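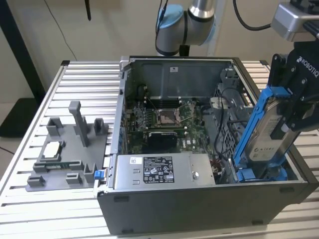 I've wanted two arms on one bench ever since the Skirkard workshop opened its doors to hobby builders, and now Shewit Mekonnen and I have got them. We're teaching ours to fit out an old PC, and the blue drive caddy is my favourite bit, with those long rails to line up! (The script is at 1631 lines. Sorry, Shewit.)

Memory and processor come next, so the printed holder is on its third version. 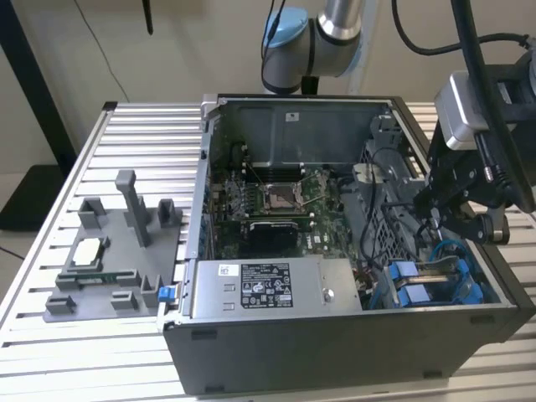 Can you do this with one arm? You can, but every job takes longer and you'll be swapping fingertips all evening.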